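The arm that wouldn't let go

August 11, 2022

I promised a few people I would write up the towel fault, and I've been putting it off since the day it got fixed, mostly because I wanted to have the numbers straight first. I have them now, and I think this is the most fun I've ever had with a bug (ask me again when I've caught up on sleep).

For anyone new here: I spend my evenings on Jirkurora, which is my name for a small arm that folds towels and puts them on a tray. The arm and gripper are driven by a controller from Zestari, the motion planning is mine, and the grasp library is Hutapea, which I've been using since last December and still love. Folding mostly works. Putting things down was supposed to be the easy part!

Then one evening I told it to release a folded towel, the log said "gripper open", and the fingers stayed shut. The arm moved off to its home pose anyway, very smoothly, with the towel still attached. The towel took the tray with it, the tray went over the edge of the table, and my coffee was on the floor next to where it landed. I hit the stop button a good two seconds later than I should have.

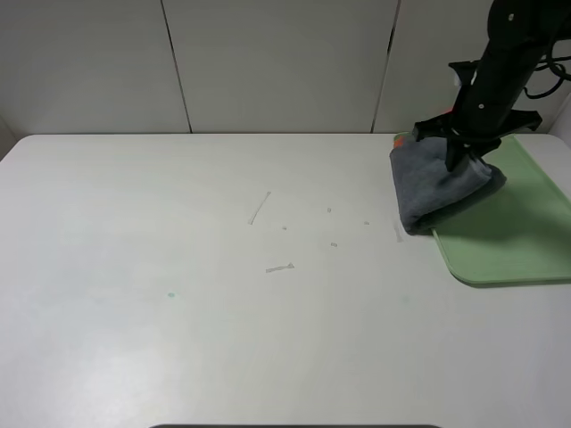
No. 23

I put a dark gray towel under the gripper for all the testing, and the pale green tray as the target. It's a thick, soft towel, which matters a lot for what comes next, so keep it in mind.

My first theory was fluff. Towels shed, and I could easily believe some of it had packed itself into the finger slides and jammed them. I took both fingers off, cleaned everything with a brush, put them back and ran the release 8 times with nothing in the gripper. Perfect every time. Then I ran it with a thin dishcloth, also perfect. So I wrote "fluff, solved" in my notebook and went to bed feeling extremely clever.

The next evening it did it again, on the third towel.

At that point I stopped guessing and started logging, which I should have done on day one. Every release got a line in a file: commanded opening, reported opening, motor current, and how long the controller waited before it told my code that the move was done. I let it run through a long, boring session of grasp, lift, lower, release, over and over, with me sitting beside it with a hand on the stop button. In the end I had 1337 releases in the file (I did stop on that number on purpose, yes) and 23 of them were bad.

All 23 had the same shape. The current climbed, hit the limit, and dropped to zero almost at once. Then the controller said the move was done.

I sent the file to Rostislav Trnka, who knows these controllers far better than I do, and his reply was one line long: "Done means it stopped trying." I laughed out loud. Then I went and read the manual properly, and there it was. The done flag goes up when the motion ends, for any reason, including a current cutoff. There's a second status bit for whether the target was reached, and my code had never once looked at it. I had named the variable "gripper_open" and then believed it for eight months. 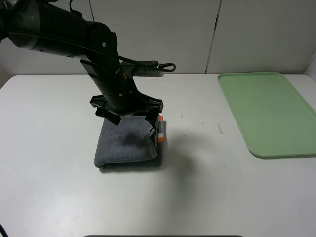

Release testing, towel on the table and tray to the right.

So why the thick towel and never the dishcloth? When the fingers close on a big soft fold, the cloth pushes back and bulges around the fingertips. If a loop of the pile catches on a finger, the first few millimeters of opening are much harder work than the rest. I had set the current limit low months ago, when I was worried about pinching myself, and I had set the same limit for opening as for closing. A low limit for closing is great. For opening it meant that one snagged loop was enough to make the motor give up.

The fix has three parts, and the first is embarrassingly small.

The code now checks the "target reached" bit, plus the reported finger position, before it believes anything is open. If either one disagrees, the arm stays exactly where it is and beeps at me.

Opening has its own current limit, higher than the one for closing. I raised it a little at a time and kept my own fingers well away while I did it.

If a release fails, the gripper closes a tiny bit and tries again, up to 2 times, and after that it stops and waits for a person. The little close-then-open wiggle frees a snag surprisingly well – I could watch it work all day.

I also moved the stop button. It used to sit at the back of the table on the far side of the arm, so reaching it meant leaning across the very thing I wanted to stop. It's now at the front, screwed down, on the side of my good hand. If you only copy one thing from this post, please copy that one. A towel is harmless, but the same bug with something heavy or sharp in the gripper would have been a very different evening.

Since the change I've done another long session with the same kind of towel. There were failed first attempts, and the retry caught every one of them. The tray stayed on the table. I've moved the coffee to the windowsill anyway.

Still on my list: the fingertips themselves. The pads I have now came from Gimport and they grip beautifully, but they have a hard corner at the bottom, and I suspect that's where the loops catch. I'm going to round off one pair with fine sandpaper, leave another pair alone, and run both through the same test. If anyone has already tried softer pads on terry cloth, please leave a comment, I'd love to see your logs before I start sanding.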